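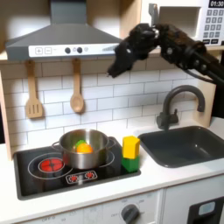
The hob end of the play kitchen, with the pot in use and the utensils on the wall.

The play kitchen has now been part of our downstairs room for the whole of the winter, and several readers have written to enquire how it is arranged and maintained. The following notes are offered in reply. They concern our own household and make no claim beyond it.

The unit was obtained second-hand through Hendriks in January, at a price of 105 euros including the pots. It is a Skindholm, a name I had not met before, and the instruction leaflet was missing. Assembly occupied most of a Wednesday. Lies De Graaf, who had previously owned the same unit, was kind enough to supply the order of the panels by telephone, and it is recommended that anyone in a similar position begin with the side panels and leave the hood until last.

The range hood is grey, with a white strip along the front carrying a plus and a minus button and two dark knobs. It has proved the most popular part of the kitchen. Children who have no interest in cooking will attend to the knobs for a considerable time, and disputes over who is in charge of the fan are settled by turns of one soup each.

The wooden spoon and the slotted spatula hang on the wall beneath the hood. They were formerly kept in a drawer, where they were seldom found. Since the change, both have generally been returned to their places at the end of the day without a reminder from an adult.

Toy food is subject to a limit of 10 pieces at any one time. The remainder is stored in a lidded box on the landing and exchanged on the first of the month. The round orange piece has never been exchanged. It serves as a tomato in soup and as an orange at breakfast, and requests to retire it have been refused by all parties. Green vegetables are treated with less loyalty, although one is at present in the steel pot.

The microwave stands on the shelf above and reads 01:30. This has been adopted as the standard cooking time for every dish, including bread.

Cleaning is carried out weekly. The black hob shows fingerprints and is wiped with a soft cloth and plain water. The white tiles behind it require the same. A Vultotik spray was tried in the first month and left streaks, and it has not been used again.

A second pot is under consideration. Gervásio Medeiros has offered one from his daughter's set, subject to her agreement.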